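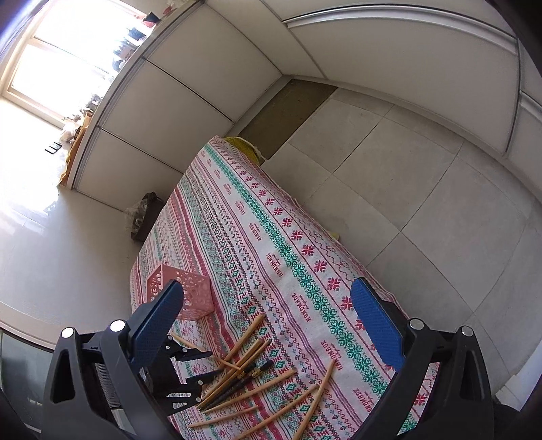 Ritwood, July

Good practice for hand-held gripper sessions: the chopstick pickup

Chopsticks are a wonderful teaching task! They're thin, they roll, they cross over each other, and they show you very quickly whether your session rules are any good. These are the rules we use at Tando for two-gripper work in home kitchens, written up by Naheed Usmani. Borrow whatever fits your own setup.

Before you start

Wipe the finger pads and check that every joint moves freely. Open and close each gripper fully a couple of times, and listen – a click or a scrape means you stop and look. Agree on the start pose and the end state out loud, so both of you would call the same thing "done." For this task, done means all the sticks are in the basket and both grippers are open and clear of it.

Rule 1. Scatter for real

Drop the sticks from a low height and leave them as they land. It's so tempting to nudge them into tidy rows, but crossed sticks are where the good practice is. Mix colors and thicknesses if you have them. A busy tablecloth is fine too; leave it on and smooth out any folds that could catch a fingertip.

Rule 2. One stick, one grasp

Pick the stick on top of the pile first. Close slowly until both pads touch the wood, pause for a beat, then lift. If you get two by accident, put both down and try again. Don't shake one loose in the air.

Rule 3. Keep your lanes

Each gripper works its own side of the table. Crossing over is allowed only when the other operator says "clear." We wrote this one after our 2 Dadden units locked fingers in the middle of a run, and we haven't had a clash since.

Rule 4. Turn before you travel

Bring the stick close to upright while it's still over open table, then carry it to the basket. A long stick held sideways sweeps a surprising amount of space, and it will happily knock out everything you've already placed.

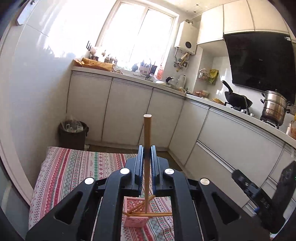

Rule 5. Let go low

Get the lower tip inside the basket before you open the jaws, and open them evenly. Back straight out along the way you came in.

Rule 6. Keep the misses

Drops and second tries stay in the log, marked as what they were. Our Jia log sheet has 11 short codes for this, and "slipped on lift" gets plenty of use. Write the code down before resetting the table.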